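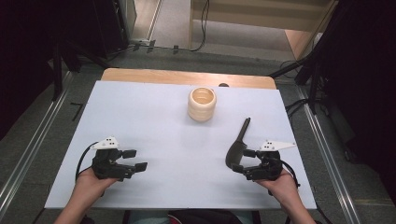

Cream ridged cup and dark grey hooked tool on the white work board.

Britska bench trials: surface and small items
Gallery page, updated October 9, 2018

The Britska bench is a light wooden table with a removable white board laid on the top. The board takes the wear and can be wiped down, turned or replaced without touching the table. This page covers the board, the items kept for the handling tasks and the way they are set out. Dimensions and order codes are on the Plalow parts sheet and are not repeated.

Board
White, rectangular, plain on both faces. It is laid flat with no fixings. Cream and pale yellow items show least contrast against it and should be checked under the room lights before a run of tasks is planned. Dark items need no check. The previous board, supplied by Trusover, was withdrawn in July after one corner lifted. A lifted corner is enough to make a narrow cup rock.

Table edge
The edge is rounded and honey coloured. Leave a strip of it showing on the far side when the board is put down, and use that strip to judge whether the board is square to the table. Do not push the board flush with the edge, as it then slides off when leaned on.

Cup
Cylindrical, cream, open at the top, with horizontal ridged bands round the body. The start position is near the middle of the board, towards the far half. The ridges help with a side grip but collect dust, so brush them out before use. Replace the cup if the rim is chipped. Spares are in the Quaye drawer, second from the top.

Hooked tool
Dark grey, L-shaped, with a long straight handle and a curved, hooked lower end. It is set down to the right of the cup and slightly nearer the operator, handle pointing up and away, hook towards the near edge. The pick-up is made at the curved end. A pick-up at the handle is a separate task and is logged as such. If the tool has been dropped, run a finger along the inside of the curve and file off any burr before it goes back on the board.

Floor and rails
The floor is grey carpet. A long metal rail runs along each side of the table, set diagonally. Keep bags and boxes clear of both. Small dark parts are hard to find on the carpet, so look on both sides of the table at the end of the session and return anything found to the parts tray.

Cleaning
Damp cloth, then dry cloth. No solvent on the board. Pencil marks come off with a soft rubber. Tape residue is to be lifted with a plastic scraper held flat.

Storage
Cup upright on the shelf, tool beside it with the hook facing the wall. The board stays on the table between sessions. If it has to be moved, carry it on edge with 2 people and stand it against the cupboard, long side down.

Layout drawings for the other boards are held with the Plalow sheet, page 10.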